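Showing the arm how it's done: our spring progress report to the Forimside fund

We promised you a plain account of where the Fisari project has got to, and I'm very glad to say there is a good deal to tell. When we last wrote we had only just moved the arm to its new table and were still arguing (cheerfully, most days) over whether to guide it by hand or drive it from the remote controls. We have since done both, and the remote controls have won for nearly everything small. Guiding by hand is lovely for big sweeping moves, but people lean on the arm without meaning to, and the recordings come out lumpy.

By the end of March we had 832 demonstrations saved, of which 49 had to be thrown away, mostly because whoever was driving changed their mind halfway through a grasp. That is a better rate than we budgeted for. A new operator now has 20 practice goes before anything is kept, and the difference in smoothness is plain to see when we play the recordings back.

The present task is handling small box-shaped items on the white table, picking them up and setting them down where they are wanted. It sounds modest, and it is, but shiny wrapping and dark surfaces have given us more trouble than we expected -- the glare moves as the wrist turns. We have asked Okix for a softer lamp and hope to fit it next month.

We would like to move 3 weeks of the James workshop time from the summer into the spring, at no extra cost to you, so that we can finish the tray work before starting on lids. Please let us know if that suits.
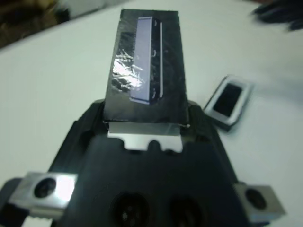
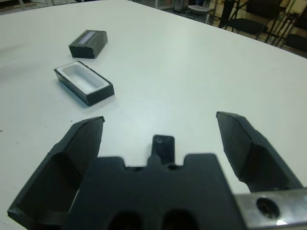 Written by the Fisari project team for Forimside

Do come and have a go at the controls if you are passing. Mornings are best, as the arm is usually free until eleven, and we will gladly put the kettle on.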